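Countertop microwave on a shared 20 A circuit, breaker trips after a few minutes

Forum index > Home electrical > Kitchens and appliances

ohmslaw_pete
17 Oct 2022
House is from the sixties, kitchen counter receptacles are on one 20 amp circuit, 12 gauge copper, breaker original to a panel swap done by the previous owner. The microwave draws 1,154 watts at the wall on full power, measured with a plug-in meter. With the toaster oven off, nothing trips. With the toaster oven on, the breaker holds for a few minutes and then opens. Toaster oven nameplate is worn off. I'd like to know if this is a weak breaker or plain overload before I spend money on either.

garnska_user
Work out the load first. 1,154 W at 120 V is 9.6 A. A typical toaster oven is somewhere from 10 to 15 A. Add those and you are at or over the rating. A thermal-magnetic breaker will carry a small overload for minutes before it opens. Nothing in your post suggests a bad breaker.

ohmslaw_pete
Understood, but the same two appliances ran together all last January without a trip. That is why I suspect the breaker.

tworoll_wire
January matters. The thermal element responds to its own temperature, and a panel in a cold garage gives you extra margin. Where is the panel?

ohmslaw_pete
Garage, unheated, west wall.

dielectric_dan
I disagree with calling it settled. Breakers do drift after years of tripping under load. Before writing it off as overload I would do the following, in order.

1. Put the meter on the toaster oven alone and read the current after two minutes, not at switch-on.

2. Put the meter on the microwave alone with a mug of water inside, full power, door shut. Never run it empty to get a reading.

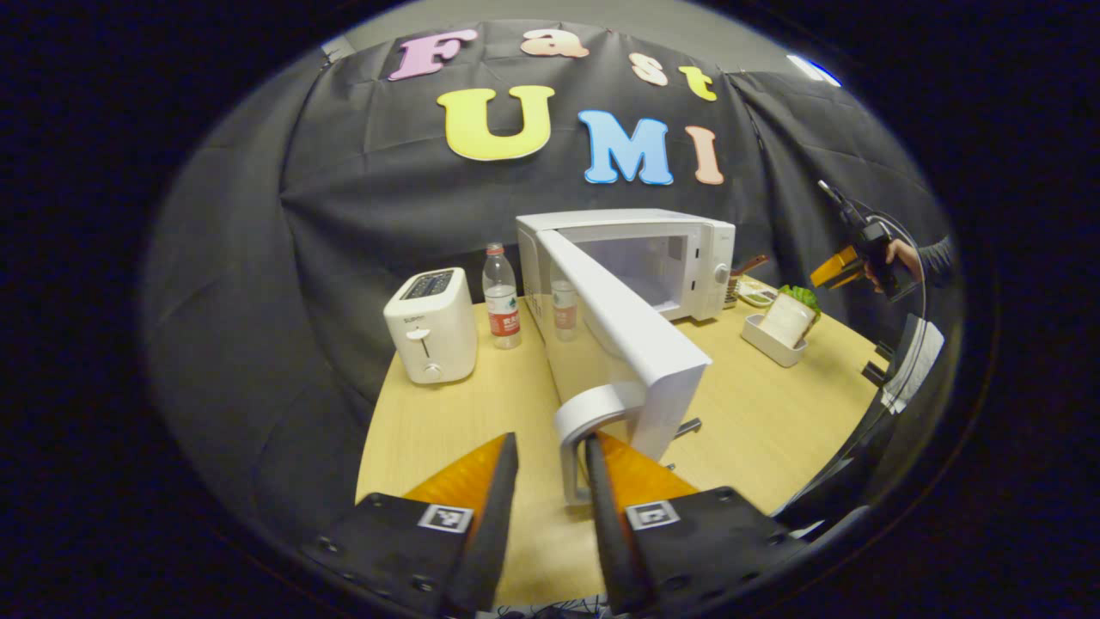 3. Add the two readings. Over 20 and you are done, it is overload.

4. Under 20, have the breaker terminal checked for heat with the circuit loaded. A loose terminal screw warms the breaker from outside and trips it early. If you are not comfortable with the cover off a live panel, this is the step to pay for.

5. Only then replace the breaker, same make and type as the panel label calls for.

garnska_user
Step 3 is too generous. A sum of 19 leaves nothing for the coffee maker or whatever else sits on that circuit. I would want the total for anything running a long time at 16 or less.

dielectric_dan
The 80 percent figure applies to continuous loads, three hours or more. A microwave and a toaster oven at breakfast are not continuous. I agree it is good practice. It is not what decides if the breaker is faulty.

garnska_user
Fair on the definition. I still would not plan a kitchen around 19.

plondia77
Different approach. I had the same problem and added a second circuit for the microwave only. Paid 300 for the labor, and the cable run was 40 feet through an open basement ceiling. A finished ceiling would cost more. I left the old circuit alone and have had no trips.

tworoll_wire
Second circuit is the right answer long term. Check whether the panel has a free space, and whether your area wants AFCI or GFCI protection on the new run. Ask the permit office — the answer varies by town and by code year.

ohmslaw_pete
Readings from tonight:

Microwave, mug of water, full power: 9.6 A
Toaster oven, two minutes in, bake: 12.4 A
Sum: 22.0 A

garnska_user
Ten percent over. Plain overload.

dielectric_dan
Agreed. The breaker is doing its job. Skip steps 4 and 5 unless it starts tripping with one appliance running.

ohmslaw_pete
Thanks. Two free spaces in the panel, so I will get a quote on a dedicated circuit. Until then the toaster oven moves to the dining room receptacle — is there any problem with that?

tworoll_wire
Depends what that receptacle is fed from. In a lot of houses that age the dining room shares the counter circuit. Turn the kitchen breaker off and see if it goes dead.

ohmslaw_pete
It goes dead. Same circuit. One appliance at a time, then.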